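Where the Small Stuff Goes

The sorting room at the Hourani building in Grarnville opens at nine on Sunday mornings, and by half past there is usually a line down the ramp. People bring shoeboxes, grocery bags and kitchen drawers carried whole out of the kitchen. The rule is that it has to be small. Furniture and appliances go to the county site on Wellel Road.

Ysaline Arnaud started the room two winters ago, after clearing out her aunt's house. The big items were gone in a weekend. The drawers took until spring.

"A sofa is one decision," she says. "A drawer is 80 decisions, and most of them are about something you can't name."

She kept a tally on that first house. There were 314 items in the kitchen drawers alone, and 114 of them she could not assign to any room. She put those in a metal bin in the garage and kept going. When she opened the sorting room, the bins came with her.

They now sit on pale wooden tables along the back wall. Visitors empty their drawers into the front bins and work from there. Things that can be used again go to the Cendden exchange shelf by the door. Paper, metal and glass have their own tubs under the window. Anything left after that stays in the bin until someone decides.

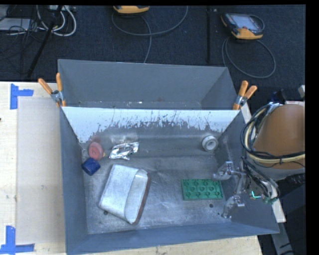
A front bin at the Hourani building, with foil, a silvery white package and a green rectangle still to be sorted. Orange-handled clamps grip the bins where they meet.

The bins are plain gray metal and they get hard use. The floors are scuffed, and on one pair the white coating on the inner wall has been scraped back to bare metal along the bottom. Arnaud has a can of paint for it. She has had the can since March.

Saimi Niskanen runs the tables most weeks. She worked in a hardware store for years and can identify a lot of what comes in, including shelf pins, radiator keys and the plastic feet from washing machines. Her advice to newcomers is to start with the largest thing in the bin and work down. Packages tend to go first. They take up space, and it doesn't take long to look inside and flatten them.

Foil comes next. The room takes it clean, and Niskanen asks people to save it up and press the pieces together into a ball, as small scraps can get lost in recycling equipment. Foil with food on it goes in the trash.

Rolls are slower. Nearly every drawer has one or two, and people like to keep them. Niskanen tests tape by pulling a few inches and sticking it to the table. If it lifts off in one piece and still grips, it goes to the exchange shelf. Old tape that splits down the middle is thrown out.

After that it gets personal. A scrap of bright plastic may be the missing part of a toy at home, or it may be nothing. Arnaud lets people take an envelope, write the month on it and put the doubtful pieces inside. If the envelope is still closed in October, she suggests they drop it off without opening it. Some do.

The exchange shelf is open to anyone, whether or not they have brought something in. Last month it held picture hooks, a jar of corks, several tape measures and a good pair of scissors, which went within the hour.

The room closes at one. Bins that aren't finished can be left on the tables with a name on a slip of paper, and they will be there the following week.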